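Black curtains, bubble letters and too many clips

Monday, September 14, 2020

So I finally gave in and bought the black fabric. I'd been putting it off since February, mostly because the place I wanted it from (Leitner, lovely people, slow shipping) kept running out of the heavy one. I ended up with a different roll from Rimurier and I like it better anyway!

Curtains at the sides, one big piece across the back, little clips along the top. I did NOT iron it first. I told myself the folds would drop out by themselves - we'll see, I'm giving them another week before I drag the steamer up from the basement.

The letters were the fun part. I wanted them fat and rounded, with a white outline so the colors would pop against the black, and I went back and forth forever on that pinky purple for the F. Two rows, Fast on top and UMI underneath. I think the peach ones are my favorites, which surprised me, I'm normally a yellow person.

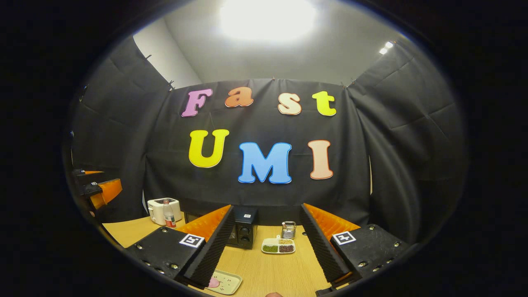
Adeel Sandhu told me over the phone that I should have bought velvet, that it hides every crease and eats up the light, and that he'd happily pay double for it. Maybe next time. My budget was 80 dollars and I was already over it.

Comments (2)

Firby fan: Love rounded letters on black! Do thick ones get heavy on fabric?

Marcy: I steam mine while they're hanging, so much easier than ironing.

Contact | Copyright 2020 | Back to top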